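Oct 2, 2025

The toy table, finally

Well, I started it. I've been walking past that heap of toys since we moved to Flaterside and telling myself it would be a nice job for a rainy day, and then today it rained from breakfast on and I'd run out of ways to get out of it.

First I had tea. Then I had toast. Then I called Amparo Yupanqui to ask if she still wanted the doll stroller for her niece (yes, she does, and she'll take the little chairs too, hooray) and we talked for 40 minutes about her kitchen floor. She's going with the gray tile from Wernholm after all. I told her I liked the green better and she said everyone likes the green better but she's the one who has to mop it.

So it was nearly eleven before I got anything done. I spread out the black cloth with the cream and white squiggly lines, the one I bought for curtains and never made into curtains, because the table scratches if you look at it wrong. Then I put the white tray down in the middle. The idea is that the small stuff goes in the tray while I decide about it and the big stuff sits behind it and waits its turn. I clipped a black binder clip on the right side of the tray to hold the list, and then I wrote the list on the back of an envelope that was too thick for the clip. Typical! The envelope is now on the fridge and the clip has stayed where it was.

The big ones are the hard part. Stitch is staying, that was settled before I opened a single box. He's enormous and he takes up half a shelf and I don't care, I love that silly dark nose and the mint belly. I sat him right behind the tray and then felt bad putting anything in the giveaway box with that ear sticking up. The doll went next to him. I go back and forth on the doll. She's one of those very realistic ones, and if I come in with the hall light off she gives me a proper fright every time. But she was a present, and I remember the fuss of wrapping her, and I can't see her going off in a carton to the Illés sale with a price sticker on. Amparo said put her in the guest room. I said then we'll never have guests again — she laughed so hard she dropped the phone.

Small things went better. I've got a system now, sort of. Anything with a missing part gets one week for the part to turn up. Anything sticky gets washed before I'm allowed to have feelings about it. Little bags stay closed until I've found everything that belongs with them, which I learned the hard way with the bead kit last spring (I was still finding beads in the rug at Labor Day). And paper goes straight to recycling unless somebody drew on it.

Lunch was leftover soup, standing up. The afternoon got away from me a bit. I read an entire comic I was supposed to be putting in a pile. I found the other half of the puzzle, the lighthouse one with 300 pieces, in a Govia shoebox with the doll socks, so that's two problems gone at once, and I very nearly sat down and did the puzzle.

By four my back had had enough. I've got one carton taped up for the sale, the stroller and chairs by the front door for Amparo, and the table still looks like a table where somebody stopped halfway. I'm leaving it all out so I can't pretend I'm finished. 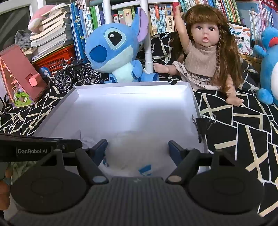

For tomorrow

Thinner paper for the list. Wash the doll socks. Ask Amparo if she can come before noon, and if she has any spare cartons. Move Stitch up to the shelf first thing, so he doesn't have to watch. Buy tape, the good kind.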